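Home | Research | Papers | People | Contact
Print this page | E-mail this page
May 7, 2018
By Rehema Simiyu

4. Pushing Blocks with a Rod: Planner and Controller
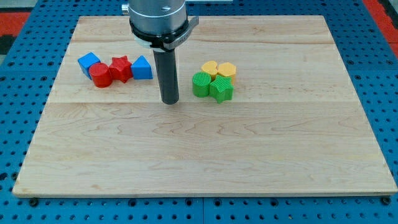
Figure 3. The rod tool over the wooden board, between the blue and red blocks and the yellow and green blocks.

4.1 Task setting

In this section we describe the software which moves the blocks. The arm has no fingers. All work is done by the rod, which is lowered near the board and moved sideways, so a block can be pushed but never lifted. An instruction such as "bring the green star to the red cylinder" must therefore become a list of short pushes, and each push must begin on the correct side of the block.

The eight blocks used in the experiments are shown in Figure 3. Every color appears on two blocks with different shapes, and the cylinder and the star each appear in both red and green. For this reason the perception module cannot name a block from color only, and for the cylinders and stars shape only is also not sufficient. It must always report both.

4.2 Perception

The module, called Vaneo, gives for every block a label, a position on the board and a rotation angle. When blocks stand close together, like the two groups in Figure 3, one block hides part of another. The yellow hexagon is a typical case, with the green star in front of it. Our first version fitted each outline separately and often placed a hidden block too far back. The present version fits all outlines of one group together and does not allow two of them to overlap on the board plane. This removed most of the large errors, but the angle of a hidden block is still not reliable. For the cylinders we do not report an angle at all.

4.3 Planning

The planner, Khaemba, takes the labels and the target arrangement and searches over pushes. A push is defined by a contact point, a direction and a length. We draw 300 candidate pushes at each step and remove those where the rod would come down on another block. The remaining ones are scored with a simple sliding model, and the best is sent to the controller. We look ahead only three steps. A longer search was tried, but the model error grows quickly and the later pushes had little meaning.

In a tight row, the gap between two blocks is smaller than the rod. The planner then has to choose a block at the end of the row, or push from the open side. We added a separate cost for moving blocks which are not named in the instruction. Without this cost the planner likes to sweep through a group – it is a fast solution, but it destroys the order of the other blocks.

4.4 Control

The controller follows the push in a straight line at constant height. Position commands come from the Grudarside driver layer, which we changed in 2 places: the height limit is checked before every command, and a stop request is accepted also during a motion. If a block turns away from the predicted path, the push is ended early and perception is called again. We found that short pushes with frequent correction are slower but easier to tune than long ones.

The star blocks need special care. When the rod meets a point of the star, the block rotates and the contact is soon lost. Khaemba therefore prefers the inner corner between two points, where the rod stays in place more easily. For the cylinders, a small sideways error is enough for the block to roll off the line of pushing, and the controller corrects the direction during the motion.

4.5 Logging

All commands, block poses and planner scores are written by the Vesovar tool with one common clock. A failed push can be replayed in the planner without the arm. Most of the cost weights were set in this way, and the values are listed in the next section together with the test arrangements.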